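Zekelent 浅木纹圆角工作台

产品编号:1518
系列:Zekelent 室内台面
适用场所:整理间、办公室、教室、阅览区
页面维护:Feng-yi Yen

一、产品概述

1518 号工作台为 Zekelent 系列中的单人操作型号,台面为浅色木纹饰面,四角倒圆,远侧边缘附近开有一个圆形过线孔。该型号主要用于衣物、布艺和毛绒制品的分拣、折叠与装篮,也可作普通书桌使用。台面不带抽屉、挡板和上架,使用者可从任意一侧操作。

饰面纹理沿一个方向延伸,局部呈弧形及拉长的椭圆形。每批次纹理走向略有差异,不属于质量问题。多张并排订购时,请在订单备注中注明“同批次”,仓库按批次配货。

二、台面与过线孔

台面为半哑光处理。顶灯直射时会出现片状反光,反光区内木纹变淡,换一个角度观察即可恢复。对反光敏感的岗位,建议将灯具移至操作者侧后方,或选用带漫射罩的灯具。

过线孔配深色护圈,护圈可徒手取下,便于插头通过。较粗的线缆应逐根穿入,不要成束强行拉过。不使用过线孔时,护圈保留在孔内,防止孔口磨损。

圆角边缘无需另加防撞条。如需在台面边缘粘贴定位标记,请使用低残胶胶带,粘贴前擦净表面灰尘。长期粘贴后,胶带覆盖处与周围可能出现色差。

三、配套收纳篮

收纳篮由 Fincombe 供货,单独订购。篮体为白色塑料,长方形敞口,侧壁为成排的长方形小孔,两短边各嵌一个灰色提手。侧壁透气,适合短期存放毛绒玩具、靠垫套、小毯子等蓬松物品。

篮底可平铺一层白色衬垫,以免长绒纤维从孔中带出。衬垫为选配件,编号同篮体,后缀加 L。衬垫可取出单独清洗,晾干后放回。

收纳篮置于台面左侧或右侧均可。左右手交替操作的岗位,宜将篮体长边顺着取放方向摆放,提手一端朝向操作者。

四、台面实况 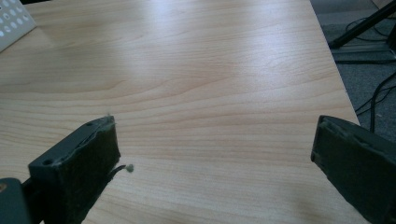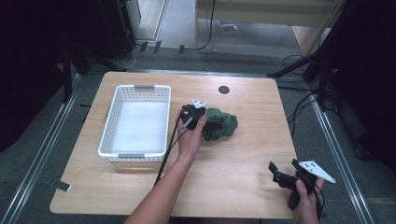
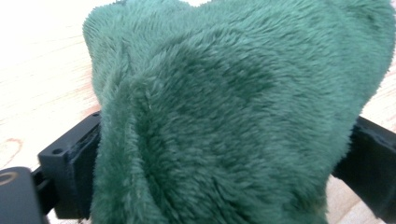 浅色木纹台面、白色收纳篮与绿色长绒织物。

五、长绒织物的台面作业

长绒面料蓬松,堆叠后易形成折缝,折缝处绒毛朝向不一,颜色显深。入篮前按下列顺序处理:

1. 将织物平放于台面中部,与收纳篮留出间距。
2. 沿折缝两侧向外展开,顺毛方向抚平。
3. 检查表面有无浅色线头或绒屑,用粘毛滚筒清除。
4. 对折或卷起,折口朝下放入篮内。
5. 清理台面残留绒屑,再处理下一件。

深色长绒与浅色织物应分篮存放。绒屑在浅色木纹上容易辨认,每批作业结束后用干布顺木纹方向擦拭一遍。干布不能带走的细绒,改用微湿的超细纤维布,随后擦干。

六、安装与放置

工作台以整件台面和分离式支架发货,由两人安装。支架螺栓先预紧,台面放平后再逐个拧紧。包装内含 8 枚紧固螺栓,缺件请在签收当日联系供货方。

可直接放置于短绒地毯或硬质地面。地毯上使用时,放置后重新检查水平,必要时调节脚垫。移动工作台前先取下收纳篮和台面物品,从两端抬起,不要在地毯上拖拽。

周边设有金属导轨或固定支架的房间,应先确认台面圆角与导轨之间的间隙,再确定最终位置。线缆从过线孔引下后,用扎带固定在支架内侧,避免垂落至通道。

七、清洁与保养

日常清洁用中性清洁剂稀释后擦拭。禁用钢丝球、去污粉和含氯漂白剂。马克笔痕迹可用少量酒精擦除,先在台面不显眼处试擦。

高温器皿须垫隔热垫。台面积水应及时擦干,过线孔护圈四周尤其不可长时间存水。

收纳篮可用清水冲洗,小孔内积存的绒屑用软毛刷清除。提手嵌件不可拆卸,清洗后倒置沥干。

八、订购信息

工作台(浅木纹,含过线孔护圈):1518
收纳篮(白色,灰色提手):Fincombe 篮体,单只起订
篮底衬垫:后缀 L,整包 20 张
粘毛滚筒替换纸:由 Zurkevo 供货,随单加购

经销仓为 Gallagher 仓库,六月盘点期间暂停拆包发货,整箱订单不受影响。单笔满 2000 元免室内搬运费,上楼费用另计。变更收货地址须在出库前提交。

技术问题请在来信标题中注明产品编号,并附订单号及安装现场照片,由 Feng-yi Yen 回复。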